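Manual do relógio de parede Vedulley 56

Secção 2: Montagem do mecanismo

Antes de começar

Trabalhe sobre uma mesa estável e bem iluminada. Retire a pilha, se já estiver colocada. O mecanismo Riltow vem afinado de fábrica e não deve ser aberto.

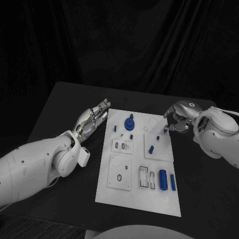
Passos

1. Passe o veio do mecanismo pelo furo central do mostrador.
2. Coloque a anilha e aperte a porca à mão.
3. Encaixe o ponteiro das horas e depois o dos minutos, ambos virados para as 12.

Cuidado: não force os ponteiros. O veio dobra com facilidade. 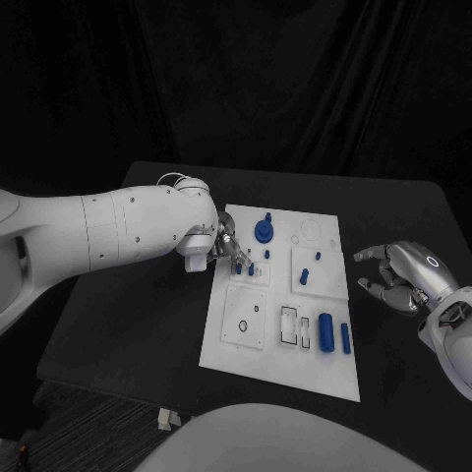

O pêndulo só se pendura com a caixa já na parede. Até lá, guarde-o no saco de origem. Para a montagem convém um tampo escuro, como o da fotografia, onde uma peça branca se distingue logo. As anilhas de reserva são brancas e estão no saco 2.

4. Fixe a caixa num parafuso que suporte 600 g.
5. Pendure o pêndulo e dê-lhe um impulso leve.

Nota: nas caixas Rätsep de 1972 o furo é mais estreito. Use o adaptador Muvico.
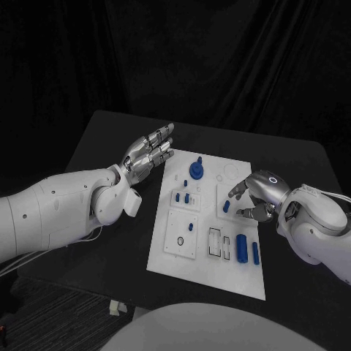 Gonzalo Llorente escreve que, na caixa antiga dele, o adaptador só entrou depois de lixar o furo, e pergunta se isso anula a garantia. Não anula, desde que o mecanismo não tenha sido aberto.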